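Does Trash Really Disappear When You Throw It Away?

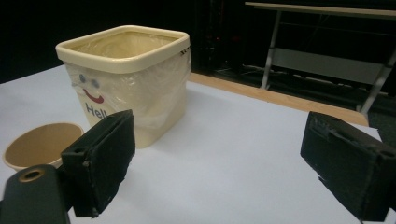
A small bin with a smiley face and a clear plastic liner.

People say they threw something "away." Be a little suspicious of that word. Where is away? Ask a grown-up and see how long the answer takes.

Most trash goes from a bin to a truck, and from the truck to a landfill or a big furnace. A landfill is a giant hole or hill where trash gets packed down and covered with dirt. It stays there. An apple core in a landfill can last for years, because there isn't much air down there and the tiny living things that rot food do their best work with air.

Now look at the words on packages. "Green." "Earth friendly." What do they mean? Sometimes not much! A bag that says "breaks down" should make you ask two things: how long does it take, and where? Some bags only break down in a very hot compost plant. Your yard isn't one.

Grethe Lund teaches fourth grade, and her class didn't believe the label on a bag. They buried a piece of it in a flower pot with a lettuce leaf and waited 60 days. The lettuce was gone. The bag needed a rinse, and then you could still read it.

Does one test prove every bag is a fib? No. Maybe their soil was too dry or too cold. Try it yourself with 2 pots, one kept damp and one kept dry, and write down what you find, even if it's boring.

Words to know
Landfill: a place where trash is buried.
Compost: rotted food and leaves that help plants grow.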